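Review: Pritera hand-held gripper pair, second version
Apr 21, 2026

Our student robotics club has used one pair of these since November. We collect demonstrations for a sorting project: pick an object out of a compartment, move it to another, release. So far we have logged 1000 demonstrations, of which 119 were thrown out, nearly all for lost tracking.

Build quality is adequate. The jaws close evenly and the return spring has not weakened. The handle is sized for an adult hand, and two of our smaller members cannot reach full closure without shifting their grip. The marker cube is held by four screws that work loose. We now check them before each session and use a drop of thread locker.

Tracking is good as long as at least one cube face stays in view of the head camera. Turning both wrists inward is the usual cause of a dropout. Bulky items such as a mug or a long-handled brush are easy. Flat ones are harder: a wallet or a folded card has to be tipped against a divider first, and beginners tend to press down on it instead. 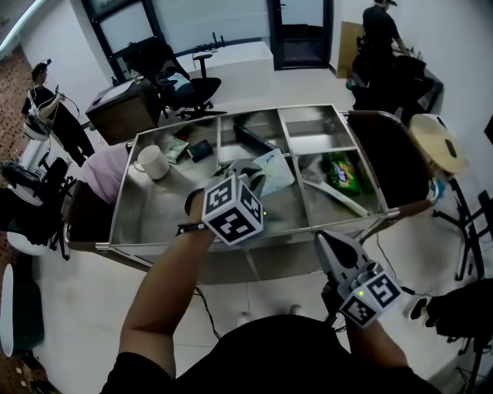
Phúc Ông disagrees on the last point. In his view the jaws are fine for flat objects and the trouble is training – he gives new members 160 practice picks before any of their data is kept, and says the wallet stops being a problem well before the end of that.

I have not tried his method for long enough to judge. The softer jaw pads sold as an extra did help with thin card, though they wear quickly and need replacing after around 200 picks.

The manual is the weak part. Calibration gets one page, the steps are out of order, and the status light codes are missing. Lise Bélanger wrote a replacement sheet for the club, and new members work from that.

Recommended for clubs that already have a working camera setup. Buy spare cube screws with the first order.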